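News from the Flokier room: teaching the arm to pick up a bottle

Those of you who came along on Wednesday evening will know that the Flokier project has moved on from stacking blocks, and that our practice space is now a simulated bedroom, bunk bed and all. For everyone who couldn't make it (and we did miss you), I thought I'd set down how we've been getting along, as a few of you have asked what the teaching part involves and whether you need to know any programming. You don't! You need a steady hand, a bit of patience and a comfortable chair.

The job we've picked is a modest one. A dark bottle with a cork in it stands on a white-topped surface, and the arm has to go over, take hold of it and lift. One person sits at the Karkari controller and drives the arm from start to finish, while the software records every movement so the robot can learn from it later on. Each complete go is called a demonstration, and we now have 335 of them saved.
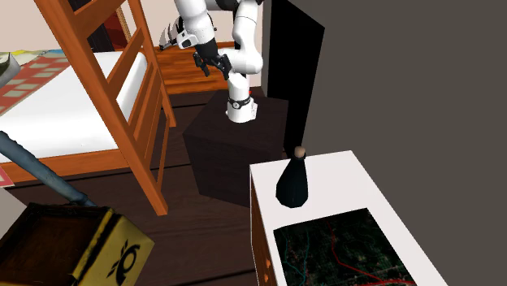 Getting into position

Most newcomers want to rush this part, and I was as guilty as anybody. The arm will follow your hand quite faithfully, wobbles included, so a hurried approach gets learned as a hurried approach. What has worked best for our group is to bring the gripper over above the bottle first, with the fingers open, and then to pause for a breath before coming down. The bottle is narrow at the neck and wide at the bottom, and the cork makes a handy thing to aim by. We've also agreed to keep clear of the map, mostly so that our demonstrations look something like one another.

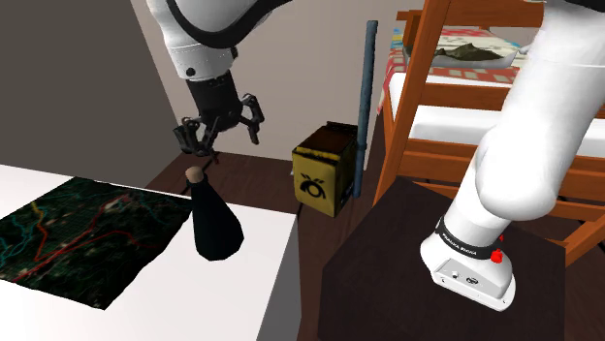
Closing and lifting

Closing the fingers is one squeeze of the trigger, and I'd suggest doing it slowly. On the main view you can lose sight of the bottle behind the fingers, so switch over to the close view before you squeeze. It takes some getting used to, I'll admit – the whole room seems to tip sideways when the wrist turns, and the first time I tried it I had to put the controller down and have a cup of tea. 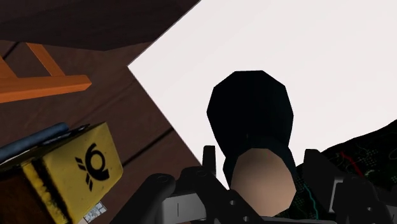 If a grasp feels wrong, please don't try to rescue it. Press the reset button and begin again, and add a short note in the Adebisi log so whoever does the sorting can find it. We went through the last batch over the weekend and kept 83, with the others set aside for a second look. The favourite reason for setting one aside was a long, wandering pause halfway down, so do try to keep moving once you've started your descent.

The next session is in the Estero room, and there are six places at the controllers with eight names on the list so far, so we'll be taking turns. Bring your glasses if you use them for screens, and come a little early if you'd like a practice go before we begin recording.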